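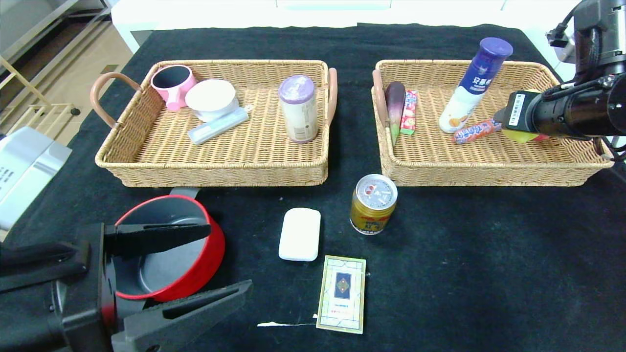 My kitchen drawers used to be where small stuff went to disappear. Last May I got fed up and switched over to baskets, and I'm never going back! A few things I've picked up since then, in case they help.

Wicker gets dusty faster than you'd think. I run the soft brush on the vacuum over mine every couple of weeks, then go into the corners with an old dry paintbrush. If something sticky got in there, use a cloth wrung out in warm water with a drop of dish soap - and let the basket dry in the shade, not on the radiator (I cracked a handle that way and I'm still mad about it).

Line the bottom if you keep tea or spices in it. I cut up an old pillowcase for this and it goes in with the regular wash.

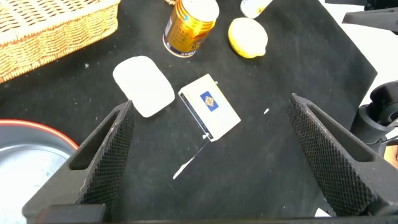
Matches get their own spot at my house, up high and well away from the stove. A jam jar with a screw top works great and keeps them from going soft in summer. My neighbor Lorne Vachon glues a bit of the striker strip inside his lid, but I'd put it on the outside.

Oh, and go for low sides with two handles. You can pull the whole thing off the shelf in one go, wipe underneath and slide it back - takes me 2 minutes.
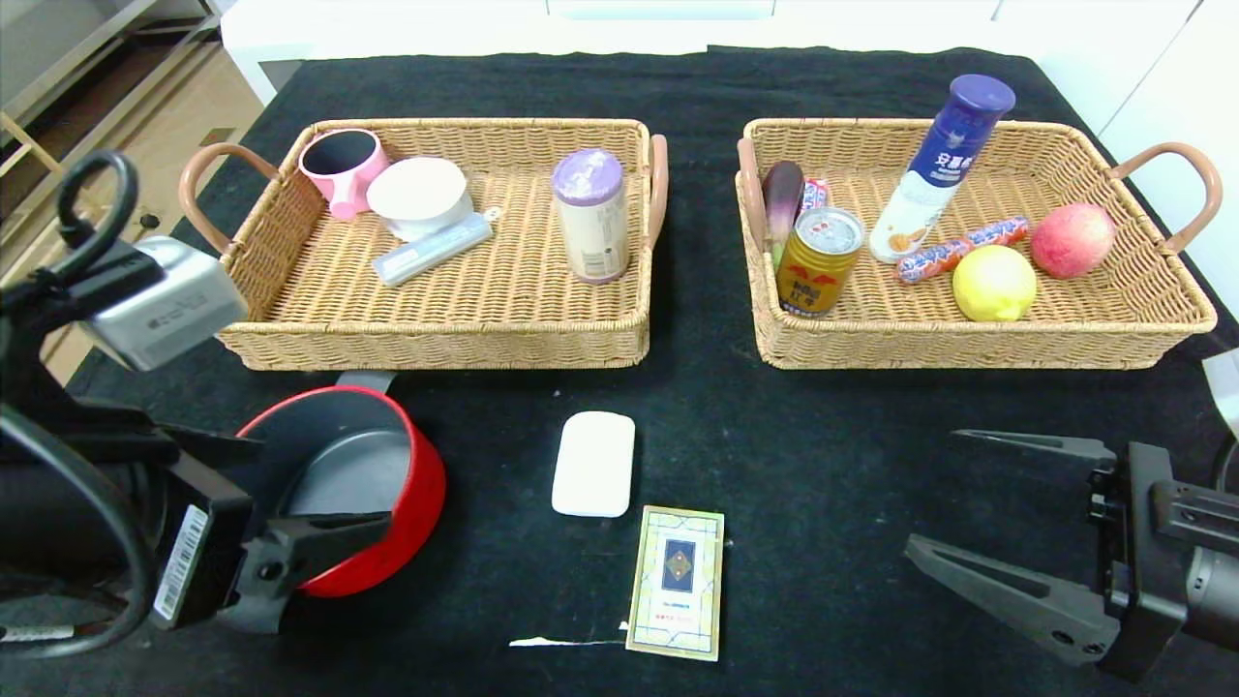
Mug, canister and the odd small thing, all sharing one basket.

If your baskets start to creak, mist them lightly with plain water. Mine needed it after the heat had been on all winter.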